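3. 実習環境とデータ収集の手順

3.1 科目の構成

本研究の対象は、学部3年次の選択科目「ロボット操作実習」のうち、模倣学習を扱う後半の単元である。前半では座標変換、カメラ校正、軌道計画の基礎を講義と小課題で扱い、後半では受講生が自ら操作データを収集し、方策の学習と評価までを行う。後半の教材は著者の一人であるMengalが設計し、実習の運営と評価票の作成はAbdellaが担当した。

受講生は班に分かれ、各班が同一の課題を異なる収集方針のもとで実施する。収集方針とは、把持位置の決め方、布の初期形状の与え方、左右の手の役割分担、および失敗試行の扱いを指す。方針は収集開始前に文書として提出させ、途中で変更する場合は変更時点の試行番号を記録させた。この記録は、4章で述べる方策の成功率と収集方針との対応を調べる際に用いる。

3.2 課題

課題は布の持ち上げと展開である。剛体の把持と異なり、布では同じ把持動作に対しても結果の形状が試行ごとに変わる。受講生は前半の単元で、対象物の姿勢を六自由度で表現する方法に慣れている。布ではこの表現がそのままでは使えず、状態をどう記述するかという問いに早い段階で直面する。本単元の教育上のねらいはこの点にある。

課題は3段階に分けた。第1段階は片手による持ち上げ、第2段階は両手による保持と受け渡し、第3段階は作業台上での展開である。各段階の開始条件は手順書に定め、終了判定は受講生の目視による。判定に迷う試行には保留の符号を付け、後日、班内の別の受講生が映像を見て再判定する。

3.3 収集機材

データ収集には手持ち型グリッパを用いた。受講生はグリッパを直接手で持って作業を行い、グリッパ側のカメラで広角映像を記録する。遠隔操作による収集も検討したが、操作系への習熟に時間を要し、限られた授業回数では十分な試行数が得られないと判断した。図3に、布を対象とした収集時の手元視点を示す。
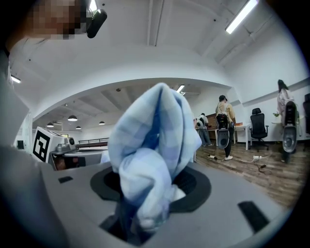 図3 手持ち型グリッパの視点から得た画像。対象物は水色の格子柄の布。

広角映像には対象物のほか、作業者の身体、天井照明、室内の他の作業者が含まれる。背景の変動は方策の学習に影響しうるが、本実習では背景の統制を行わず、代わりに収集位置を試行の属性として記録させた。図3のように布が画像中央で高く盛り上がる場合には、布の背後にある領域が遮蔽される。遮蔽の程度は布の形状に依存するため、把持位置のみからは予測できない。受講生の報告書でも、この遮蔽を誤差要因として挙げた班が複数あった。

画像中の人物の顔は、方策の学習に用いる前にモザイク処理を施した。処理後の画像のみを班の共有領域に置き、元画像へのアクセスは教員に限定した。

3.4 記録と管理

試行の記録には、本科目用に開発した管理ツールUrkanardを使用した。Urkanardは試行番号、収集方針の版、作業者の符号、終了判定、自由記述欄からなる簡素な表形式の台帳であり、映像ファイルとの対応付けを自動で行う。自由記述欄の上限は500字とした。前年度の実習では記述欄に上限がなく、班によって記述の粒度が大きく異なったため、比較が困難であった。

収集目標は全班合計で3,000試行と定めた。このうち欠損、同期ずれ、および再判定後も保留となった試行を除き、分析に使用したのは1,544試行である。除外の主因は同期ずれであり、特に11月前半の収集分に集中していた。原因は収録開始の手順が班ごとに異なっていたことにあり、手順書の改訂後はほとんど発生していない。改訂版では、収録開始の合図を作業者と記録者の双方が声に出して確認することとした。

3.5 両手作業における役割分担

第2段階では、一方の手で布を保持し、他方の手で次の把持点を探る動作が中心となる。手順書では左右の役割を指定せず、各班の方針に委ねた。提出された方針は大きく二つに分かれた。一つは保持側を固定し、探索側のみを動かす方式である。もう一つは、把持が成立するたびに役割を交替する方式である。 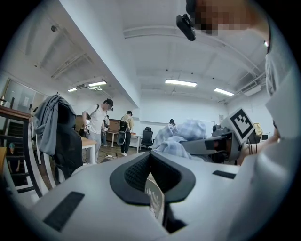 前者は軌道の分散が小さく、受講生自身による事後の注釈付けも容易であった。一方、布の端が保持側のグリッパの下に入り込むと、探索側から到達できる把持点が限られ、試行の打ち切りが増えた。後者では打ち切りは少ないものの、交替の時点を注釈として一貫して付けることが難しく、注釈者間の一致度が低下した。どちらの方式が学習に適するかは方策の入力長にも依存するため、4.2節で条件を分けて検討する。

両手作業では、左右の映像の時刻合わせも課題となった。Urkanardは収録開始時刻を基準に両者を対応付けるが、布の受け渡しのように短時間で状態が変わる動作では、数フレームのずれが把持順序の逆転として現れることがある。この問題に対し、試行の冒頭で左右のグリッパを同時に開閉する動作を入れ、その時点を基準に補正する方法を受講生の側から提案した班があった。提案は翌週から全班の手順書に採用し、以後の試行に適用した。採用前の試行については、映像を用いて手作業で補正した。

3.6 評価票

各回の終了時に、受講生は評価票に回答する。設問は、当日の収集方針に対する自己評価、観察した失敗の種類、および次回の変更予定の三項目からなる。成績評価には使用しないことを初回に説明し、記名は班単位とした。

失敗の種類については、初回のみ自由記述とし、得られた記述をもとに教員が分類表を作成した。分類は、把持の不成立、意図しない複数層の把持、保持中の滑落、遮蔽による把持点の見失い、その他である。第2回以降は分類表からの選択と補足記述を併用した。複数層の把持は映像のみでは判別しにくく、作業者の手の感触に基づく報告が主な情報源となった。このため、評価票の記述と映像からの注釈が一致しない試行については、両者をともに残し、分析時に区別して扱った。

評価票の集計結果と方策の成功率との関係は5章で述べる。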